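Progress report to the Brakon fund, June 25, 2026
Household goods sorting project, Drurkimmont

Sorting of the donated goods continued through June. We have now logged 3,677 items, of which 1,617 are textiles. Towels and clothing are folded and bundled by size. Small plastic goods go into a separate group and are checked for cracks before they are listed.

The work has moved to the carpeted floor of the office - the desks are taken up with equipment and boxes, and large cloths need more space than they leave us.
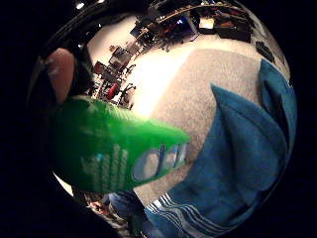
Green plastic item with ribbed grip, and, on the office carpet, a blue cloth with white stripes.

Birger Dalen keeps the item list and Svyatoslav Skoryk handles the textiles. Items with molded lettering are entered under the maker's name where it can be read, otherwise by color and material.

Spending is within the approved budget. We bought 100 storage bags from Isaksson and still need 2 shelving units, which were left out of the first request. A quote is attached. The next group to be sorted is kitchenware.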